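Reviews > Kitchen > Baskets and Trays
Filed under: Small Storage, Countertop

I went back and forth on the Trelletti basket for weeks, mostly because I already own too many baskets (my sister Inger Skov would like that on the record). But my old onion bowl had a crack in it, and I wanted something low that would fit at the back of the table without swallowing half of it. So I caved in October, and I've been using it ever since.

First, the size. It's small! If you buy potatoes by the sack, this isn't going to hold them, and the Geteo bin I reviewed before would suit you much better. I keep out what I'm cooking that night and leave the rest in the pantry. It's long and shallow, so nothing gets buried and forgotten at the bottom, and that alone has saved me a few sad carrots.

The weave is open enough to let air through — but it also lets dirt through, so brush your potatoes off first or you'll be wiping the table every day like me. I shake mine out over the sink and go over it with a dry pastry brush. The reddish-brown color is warmer than I expected and I like it a lot against gray.

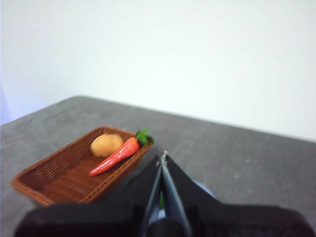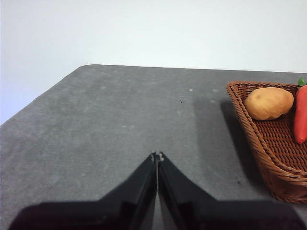 As for the price, I paid $18, and I'd pay it again, though I wouldn't go much higher. One strip near the rim had a rough end when I got mine, and I snipped it with nail scissors. Gertraud Grabner wrote in to ask if it works for bread. I tried it with rolls and a napkin and it was fine, but four was the limit, so for a bigger table I'd get two.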